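Doodles on Hard Surfaces: Back Plates, October

Valeriano Requena draws on things that were perfectly fine before he got to them. Lunch tins, a toaster, the lid of Myrtle Lyons's sewing machine (she has forgiven him, mostly). This fall he moved on to phone back plates, which are smaller than toasters and harder to plan for, seeing that every phone insists on a hole somewhere near the top.

His method, as far as we can tell, is to start with a face and keep adding faces until he runs out of room. Gilang Nair asked him for a sketch first and got a shrug and a coffee ring on paper. We kept the coffee ring. It's in drawer 9 if anyone wants to frame it.

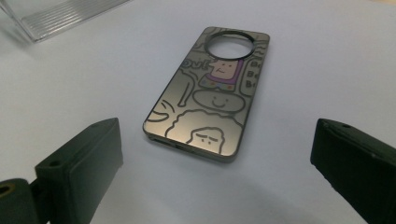

Back plate with doodles, thin dark line on champagne-gray metal. The one under the camera hole got the purple and the dotted collar; the big fellow in the middle got a smile and no color at all.

My own favorite is the half-asleep face down at the bottom, wrapped in what I take to be a great deal of hair. Chepkoech Kirui says it's a cloud. We have had this conversation 2 times and expect to have it again at the next open studio, in room 803, from four in the afternoon. Bring your own opinion and, if possible, cookies.

Recent galleries
Vallejo Street Mailboxes
Julián Cuesta: Spoons, Mostly Bent
The Toaster, Before and After
Lunch Tins, Part 2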